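Home | Products | Service Plans | FAQ | Downloads | Contact

Skatier Two-Arm Bench Kit: Frequently Asked Questions

Print this page | E-mail this page

The Skatier kit is sold by Gorberg and is intended for test labs and small packaging shops. Answers apply to the current hardware. Owners of the earlier single-arm kit should use the archived FAQ under Downloads.

What is included?

Two arms with base pedestals, two parallel grippers, two wrist cameras, the controller, cable sets and a license for the Stilonus task software. A table is not included. Any rigid table will do, provided both arms can reach the center of it from the same long edge. Mount the pedestals on the floor. Do not bolt them to the table, as vibration from one arm will then show up in the other arm's camera.

Why two arms for small parts?

Most small-part work needs one hand to hold and one to act. With a single arm this means a fixture for every part size. With two, the second gripper is the fixture. In the standard handover the part stays in one gripper, just clear of the tabletop, while the other gripper closes in from the opposite side. Caps, collars and refill bottles are all handled this way.
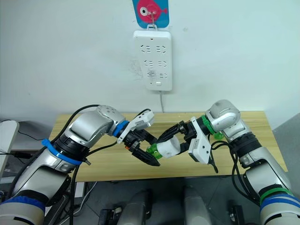 What payload can each arm carry?

The rated payload is 3000 g per arm with the gripper fitted. For two-arm tasks, use the single-arm figure as the limit for the shared part. The software does not add the two ratings together.

How are new tasks taught?

An operator guides the arms through the task, and Stilonus builds a motion model from the recordings. A simple pick and place usually needs 11 good recordings. Cap and bottle tasks need more. Our reference set for refill assembly has 456, and it is supplied with the kit as a starting point. Remove failed recordings before training. Leaving them in is the most common cause of poor results reported to support.

Can the kit handle glass?

Yes, with the soft grip profile turned on. Henrik Nolte of our applications group recommends setting force on an empty bottle first and raising it in small steps. The profile holds the last safe value if the controller loses power.

Is the wrist view good enough to check cap seating?

For most closures, yes. The check compares the lower edge of the cap with the shoulder of the bottle and reports the tilt between them. It works best when the two parts differ clearly in color, as with a white collar on a green bottle, and when the fingers stay on the sides of the cap so that the shoulder remains in view. Clear caps on clear bottles need a backlight, sold separately.
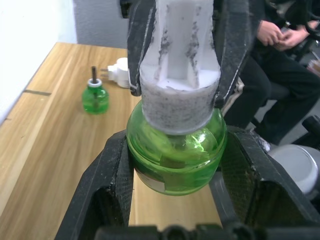

Wear parts are not covered by the standard warranty. This applies to finger pads, finger covers and practice parts. Scuffing is a normal result of repeated gripping: greyish patches on a finger and dark smudges in the grooves of a white cap do not by themselves call for replacement. Replace a pad when it has a cut or lifts at a corner. Clean practice parts before recording, as marks near the collar can shift the edge reading.

How long does setup take?

Allow 4 hours for mounting, cabling and calibration. Route wrist cables with enough slack for a full turn of the last joint.

Can I rent the kit?

Rental is available through our partner Dương. The minimum term is one month. Training is billed separately.

Comments (3)

B. Hudec: Does the soft grip profile carry over when you swap grippers left to right? Mine went back to default.

Gorberg Support: Profiles are stored per arm. Export from the left arm and import to the right under Tools. - Henrik Nolte

linepack_tom: We have had ours since June. Over 20 pads used so far, mostly from threaded caps. Would like to see pads sold in larger packs.

Print this page | E-mail this page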